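# How a Box of Snack Bars Is Made, Packed, and Read

Barow Children's Museum, Reading Sheet 53
For readers ages 8 to 11

Many foods travel in two packages. The first is the wrapper that touches the food. The second is the box that holds the wrappers together. This sheet explains the work each package does and the words and signs printed on them. It goes with the Boxes and Bundles table in the Kamel Gallery, which is open to school groups through August.
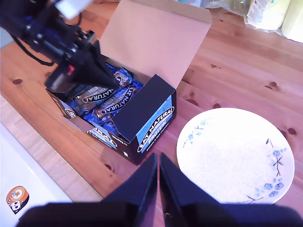
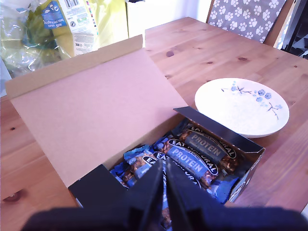
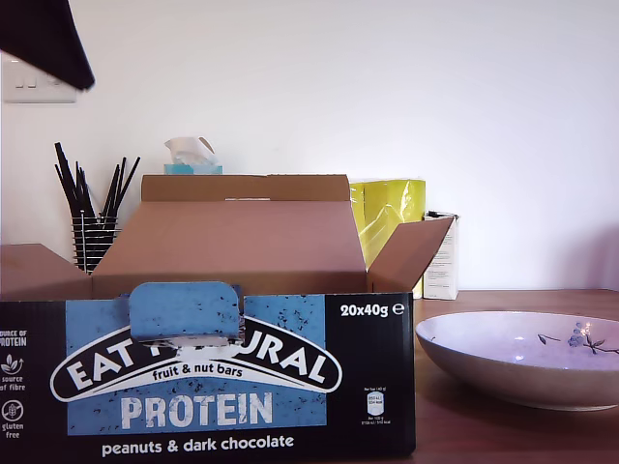 **Why are snack bars packed in a cardboard box if each bar already has a wrapper?**

The wrapper keeps the food clean and fresh, but it is too thin to protect the bar from being squeezed. The box takes the weight when it is stacked with other boxes. It also lets a store worker carry many bars at once.

## The wrapper

A snack bar wrapper is usually made from thin plastic film. Film arrives at a factory on a large roll. A machine folds the film around each bar, presses the edges closed, and cuts one bar apart from the next. The pressed ends are called seals. Run a finger along the end of a wrapper and you may feel small ridges where the two layers were joined.

A good seal keeps out air and water. Nuts slowly lose their fresh taste when air reaches them, and a crisp food becomes soft when it takes in water from the air.

Some wrappers are printed all over. Others have a part left clear, called a window, so that the buyer can see the food before opening it. The bars in the blue wrappers on this sheet have windows, and the nuts show through.

## The box

Many shipping boxes are made of corrugated cardboard. "Corrugated" means folded into waves. If you look closely at the cut edge of such a box, you will find a wavy sheet of paper glued between two flat sheets. The waves are called flutes. They hold the flat sheets apart, and this makes the cardboard stiff while keeping it light.

You can test this with 3 sheets of writing paper.

1. Lay one sheet flat across two stacks of books, like a bridge. Put an eraser on the middle and watch the paper bend.
2. Fold the second sheet back and forth into narrow pleats, like a fan. Lay it across the same books with the pleats running from one stack to the other.
3. Put the eraser on the pleated sheet. Add a second eraser, then a third.
4. Glue the last sheet on top of the pleats. When the glue has dried, try the test again and write down what you find.

A box begins as a flat piece of cardboard called a blank. A machine cuts the blank and presses lines into it so that it will fold neatly. The moving parts at the top and bottom are called flaps. The outside may be printed in bright colors, and the inside is often left plain.

## Boxes that go on the shelf

Some boxes do two jobs. They carry the food to the store, and then they hold it on the shelf. These are called shelf-ready boxes or display boxes. Part of the box is marked with a row of small cuts, called a perforation. A store worker pulls along the row and the cardboard tears in a neat line.

Before boxes of this kind were common, workers often had to take out every item and line it up by hand. Many stores still do this for jars, cans, and other heavy goods.

## Reading the outside

A food package has a great deal to say in a small space. The black box with the blue panel carries several kinds of information.

**The name of the maker and the food.** The words "fruit & nut bars" tell the buyer what kind of food is inside. The words "peanuts & dark chocolate" tell the flavor. Peanuts can make some people very ill, so a person with a peanut allergy should look for that word, and should also read the full list of ingredients.

**The amount.** The box reads "20x40g." The letter g stands for grams. The first number is how many bars a full box holds, and the second is how much food is in each bar. To find the total, multiply:

20 × 40 grams = 800 grams

That is a little less than two pounds.

**The ℮ sign.** This sign is used on packages in Europe. It looks like a large, rounded letter e. It means that the maker follows set rules for checking that the packages contain, on average, the amount printed on them.

**The nutrition label.** This part gives the energy in the food. On this box, the energy is listed for one bar and also for 100 grams. The second way is useful for comparing two foods of different sizes.

**Claims.** A claim is a short statement about what a food has or does not have. "Source of protein" is a claim, and so is "gluten free." Gluten is found in wheat, barley, and rye, and people with celiac disease must not eat it. A crossed-out picture of grain often appears beside this claim, and it helps people who cannot read the language on the box.

You may notice the spelling "fibre." In the United States the word is spelled "fiber." Both spellings mean the same thing.

## A problem in packing

Pupils at Nodness Elementary School were given 243 paper bars and asked to pack them into boxes of 20. They filled 12 boxes and had 3 bars left over. The class then had to decide whether to use a thirteenth box for the last bars or to hold them for the next order.

Try the same problem with 413 bars. How many full boxes will there be, and how many bars will remain? The answer is at the end of this sheet.

## After the bars are gone

An empty cardboard box should be kept clean and dry, then opened along its glued edges and pressed flat. Flat boxes take up much less room in a recycling bin. In Barow, cardboard is collected with paper. Food wrappers made of film do not go in the same bin, and families should follow the rules of their own town.

Old boxes may also be brought to the Fletum Workshop on the lower floor, where they are used for model building. Please remove any staples first.

## Words to know

- **Blank:** a flat piece of cardboard that will be folded into a box
- **Corrugated:** folded into waves
- **Film:** very thin plastic used for wrapping
- **Flute:** one of the waves inside cardboard
- **Perforation:** a row of small cuts that helps something tear in a line
- **Seal:** the place where a wrapper is pressed closed

Answer to the packing problem: 20 full boxes, with 13 bars remaining.

Prepared by Cleiton Guimarães, School Programs Office
March 31, 2018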